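Setau Clothing Room – progress report to the Khurana Fund
Prepared by Annapurna Iyer
Period covered: up to the end of February

Summary
The clothing room is open and running on the plan agreed with the fund. Donated clothes and household textiles are being sorted, folded and passed on to families in Jandley. In this period we handed out 1,459 items against a target of 2,000 for the full grant year. We expect to reach the target without changing the budget.

Sorting and folding
Donations arrive mixed. A single bag can hold T-shirts, work clothes, towels and bedding, and most of our hours go into separating them. Prasert Kongkaew reorganized this part of the work in the first month. Everything is now pulled out onto a table and split by type before anyone starts folding. Knits go in one pile and woven items in another, since they fold differently and the knits need more room on the shelf.

Small repairs are set aside at the same point. We look at hems and seams first, then cuffs and collars. Items that cannot be repaired go to Otora for textile recycling – they collect at no charge if we keep the bags under their weight limit. 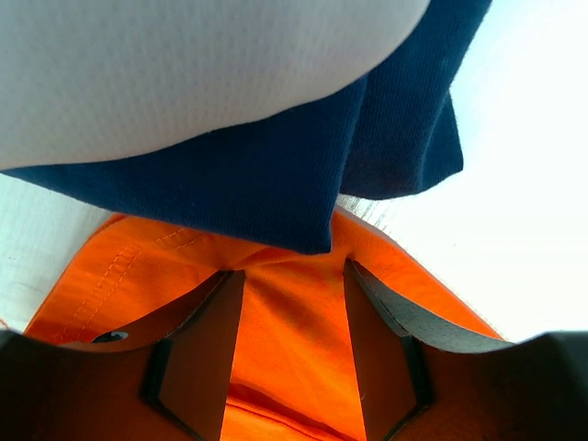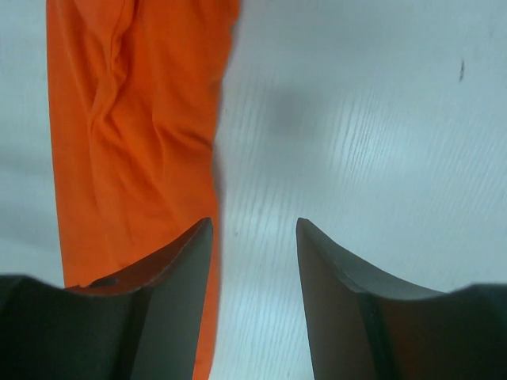
Bright orange fabric at the sorting stage, with navy knit and a pale cloth in the first picture.

Spending
The folding tables and shelving were bought in the first month and came in slightly under the quoted price. We used the difference for storage bins and labels. Rent and electricity are as forecast. We have not yet spent the line for a second steamer and would like to hold it until we know whether the current one can be serviced.

Problems
Winter bedding took up more shelf space than we planned for, and for 2 weeks we had to turn away large donations. The bedding has now gone out. Sizing labels are still a weak point – many garments arrive with the label missing, and matching them by hand is slow.

Next period
Finish labeling the children's shelves.
Decide on the steamer.
Agree on a regular pickup time with Otora.
Send the fund an updated item count with the next report.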